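Chapter 4
Drinks at Work: Habit, Custom and the Shared Table

Learning aims
By the end of this chapter you should be able to:
explain how the working day came to be divided by breaks for refreshment;
describe the difference between a customary break and a contractual one;
use simple records to study the habits of a workplace.

Introduction

The pause for a drink is among the oldest arrangements of working life, and one of the least studied. Employers have at various times encouraged it, taxed it, timed it and tried to abolish it. In the weaving town of Skastitz, the earliest surviving mill rules allowed each hand a jug of small beer at ten in the morning. Tea replaced beer within two generations, and the hour of the break hardly moved.

Evangelia Alexiou, whose study of the Riltell works is discussed in Section 4.2, argues that such breaks survived through custom long before they were written into any agreement. Workers who would accept a cut in wages were known to walk out over the loss of a kettle.

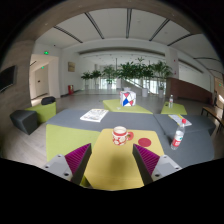

4.1 The customary break

A customary break is one that both sides observe without a written rule. Its length is seldom fixed. At Riltell, the foremen's books record a pause of some 200 minutes a week in the dyeing sheds, while the offices across the yard kept no record at all. Historians must therefore treat the silence of a source with care. An absence of entries may show that no break was taken, or that it was too ordinary to note.

The place of the break also matters. Chrysanthi Sarantis has shown that at the Badomano pottery, painters and kiln workers drank at separate tables until the canteen was rebuilt. Seating plans, supply orders and complaints to management are all useful evidence of this kind of division.

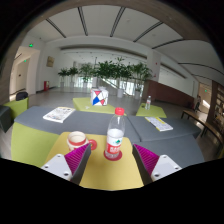 Figure 4.2 Cup, coaster and bottled water on a yellow tabletop.

Key terms for Section 4.1: customary break, contractual break, canteen, small beer.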